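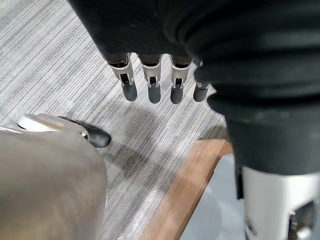
Flummont Episode Recap Corpus

Version 2. Text only, English.

Flummont is a set of written recaps of competition television, one recap per broadcast episode, with labels for who left the game and how. It was built to test summarizers and event extractors on long, chatty prose in which the result is often held back until the last paragraph.

Contents

The release holds 1,000 recaps covering 20 seasons. Every season belongs to one of three formats: tribal elimination, weekly performance vote, or judged craft contest. Files are UTF-8, one JSON object per line, in the recaps folder. Season metadata is in seasons.csv.

Fields

- recap_id — string, stable across versions
- season_id — string, joins to seasons.csv
- episode — integer, in broadcast order
- format — tribal, vote or judged
- body — full text with paragraph breaks kept
- exit_type — voted_out, judged_out, quit, medical, none
- exit_name — contestant name as spelled in the recap, empty if exit_type is none
- spoiler_offset — character index in body where the exit is first stated

Double eliminations get two entries in exit_name, separated by a semicolon. In those cases spoiler_offset points to whichever exit is stated first. Contestants sent to a side arena from which they can return are marked voted_out in the episode where they leave the main game. If they come back, the return is not labeled.

Collection

Recaps were written for a fan site, Miranda, by contributors who agreed to reuse of their text. Reader comments, polls and sidebars were stripped with Detard before labeling. Detard drops block quotes by default — this was turned off, as many writers set contestant dialogue that way. Some leftover share prompts remain in the vote format.

Labeling

Two annotators labeled each recap on their own, and a third settled disagreements. Most disputes concerned spoiler_offset. The rule used: a title or subheading that names the departing contestant counts as a statement of the exit, a hint does not. Body text includes the title for this reason.

Splits

Splits are by season, so no cast appears in both train and test. Train has 11 seasons. The rest are divided between dev and test; see the split column in seasons.csv.

Known problems

- Finales and reunion specials are often merged into a single recap.
- Nicknames vary within a season and were not normalized.
- Recaps posted during the broadcast sometimes correct themselves further down. The label follows the correction.
- Clip shows are included with exit_type none.

Changes

Version 2 fixes offsets in files with curly quotes and removes duplicate January entries from the judged format. Scores from version 1 should not be compared with scores from this one.

Related

Flummont season metadata
Detard settings for recap pages
Miranda contributor terms
Jiketti scoring scripts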